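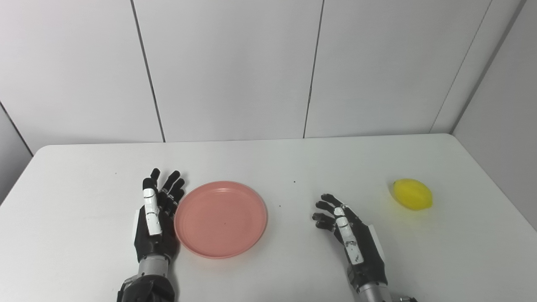 Urkeo Opens Second Recording Site for Two-Handed Robot Tasks

Mon 27 August - Urkeo has opened a second site for recording examples of everyday table work, the company said today. The recordings will be used to train Tradetti, its learning system for robots with two hands.

The new site has 12 recording stations, each with a plain white table and a small set of household items. A task can be as simple as putting a lemon on a pink plate. An operator guides the robot through the task from start to finish, and the system stores the camera views along with the position of every finger joint.

Operators are asked to record each task 100 times. Between runs they move the items to new spots on the table, change which hand goes first, or swap one item for another. Runs in which something is dropped or missed are kept and labeled, so the system also has examples of a task going wrong.

"We had plenty of clean recordings from our first site, and most of them looked alike," said Kibet Kombo, who heads data collection at Urkeo. "The plate was always in the same place. Now we change the layout every time, and we write down what we changed."

The site is run together with Marchetti, which hires and trains the operators. New operators spend 2 days practicing before any of their work is added to the set. Each recording is then checked by a second person, who can send it back with a note.

The first task list covers about 80 tasks, all done at a table with both hands available. It includes picking up and setting down fruit, moving dishes, folding small cloths and opening containers. Tasks that need a tool, such as cutting or stirring, are planned for a later list.

Trodden, a maker of kitchen equipment, will get the first portion of the recordings in October under an agreement signed this summer. Urkeo plans to offer the same portion to university labs on request - terms will be posted on its website before the release.

Requests for site visits can be sent to the Urkeo press office.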